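Section 4. Leather care: cleaning and conditioning with the Bednárik kit

4.1 Before you start

The label on the Bednárik conditioner says it restores any leather in minutes. I have used it for a long time and would not put it that way. It softens dry leather. It does not fill cracks, it does not bring back color, and it does very little for coated leather, whatever the leaflet claims.

The kit should hold one bottle of cleaner, one tin of conditioner, two cloths and a horsehair brush. If your brush sheds on the first use, ask Gruneck for another. Kazimír Brabec in the parts office replaces them without an argument.

Note: The "Since 1923" on the tin refers to the company. The recipe has been changed more than once, so don't follow advice from an old leaflet.

4.2 Find out what you have

1. Empty the bag and close any buckles or zippers.
2. Put one drop of plain water on a hidden spot, such as the inside of the strap.
3. Wait until the drop soaks in or you are sure it won't.
4. If it soaks in and leaves a darker spot, treat the leather as uncoated and go to 4.3.
5. If it sits on the surface, the leather is probably coated. Wipe it with a damp cloth and stop there.

Caution: Do not use this kit on suede or nubuck. The leaflet says "suitable with care." I have seen what care gets you, and it is a greasy patch that stays.

Tan leather darkens more than black or brown. Some owners like that and some are upset by it, so test first and let the spot dry overnight before you judge it.

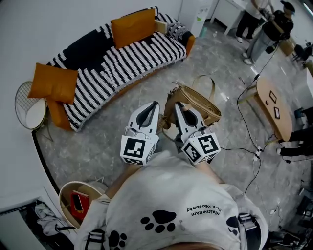

Photo: Bohumila Murín / Famau

4.3 Cleaning

1. Brush off dust, working along the seams and under the strap ends.
2. Dampen one cloth and wring it out until it no longer drips.
3. Put a little cleaner on the cloth, never straight on the leather.
4. Wipe whole panels from seam to seam. Small circles in the middle of a panel leave rings.
5. Go over it again with a clean damp cloth.
6. Let the bag dry at room temperature, stuffed with plain paper.

Caution: No hair dryers, radiators or sunny windowsills. Newspaper is often suggested as stuffing. The ink comes off on pale linings.

Metal parts need only a dry cloth. The kit's cleaner is sold as safe for brass, but it left a dull film on two of my buckles, and I now keep it away from all of them.

4.4 Conditioning

1. Take up a pea-sized amount on the second cloth.
2. Start at the back or the base, where an uneven coat will show least.
3. Spread it thin. If you can see white streaks, you have used too much.
4. Leave it for 16 hours. The tin says one, and at one hour the straps are still tacky.
5. Buff with the dry brush.

Note: Twice a year is plenty for a bag in daily use. I do mine in November, before the heating has been on long, and again in spring. The monthly schedule printed on the box sells a lot of conditioner.

4.5 Problems

Dark patches after conditioning: wait a week. Most even out. If they don't, a second thin coat over the whole panel may help – or it may just make everything darker.

White bloom in cold weather: usually wax or fat coming to the surface. Buff it off. If it is fuzzy or smells musty, suspect mold and keep the bag apart from others.

Ink marks: the kit will not remove them. Neither will hairspray, milk or toothpaste, all of which I tried on scrap. Ask a repair shop, and ask the price first.

4.6 Refills

Conditioner refill: part 205, from the Gruneck counter in Carkden. The cleaner is sold only with the full kit.

Section revised 2024-08-06 by Otakar Malý.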